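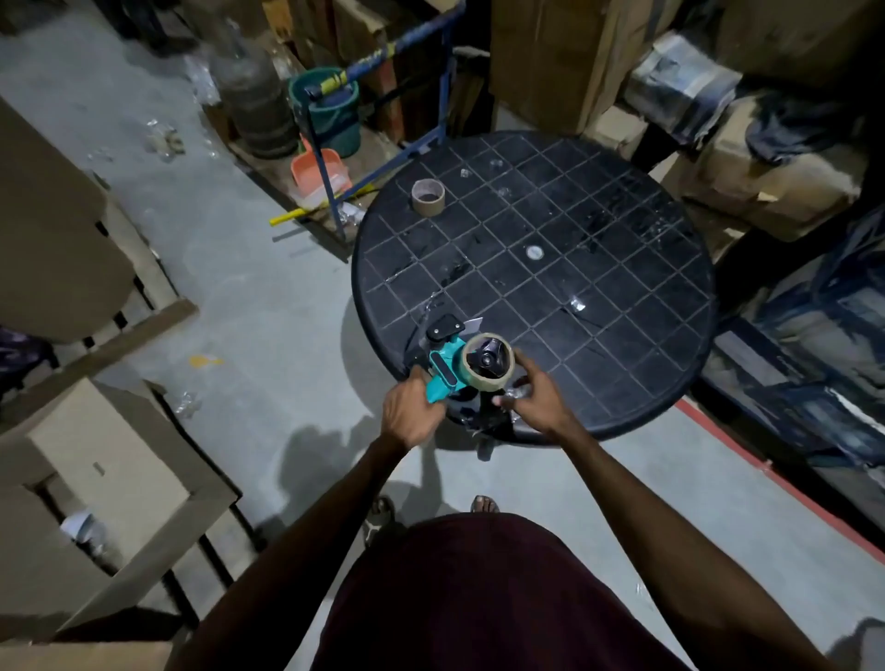 Rocío Bermúdez
Sunday, February 15, 2026

Packing orders out of the storeroom all weekend and I have opinions about tape now. Mostly that I should have bought a decent dispenser back in July, when the Marulanda orders started. I spent months picking at the end of the roll with my fingernail like an animal. The teal and black one lives on the round plastic table now, right next to the empty core from the last roll, and I'm weirdly fond of it!

Count so far: 371 boxes closed, 75 to go. The Wulard ones are the worst – long and skinny, and the flaps never want to meet in the middle.

Someone asked if I tape the bottoms twice. Yes. One strip down the seam, then one across. I had a box of soap open up on my own front steps once and I'm not doing that again.

Also to the person who said get the quiet tape: I tried it. It's lovely, and it let go of every box that sat overnight in the cold. Back to the loud stuff.

Does anybody know where to get clear rolls by the case without ordering 1,000 of them? Zarnell used to sell 36... no wait, that was the brown paper kind. Anyway, send me names.

Tomorrow is sweeping. All those little plastic scraps get everywhere – I found one in my hair at dinner.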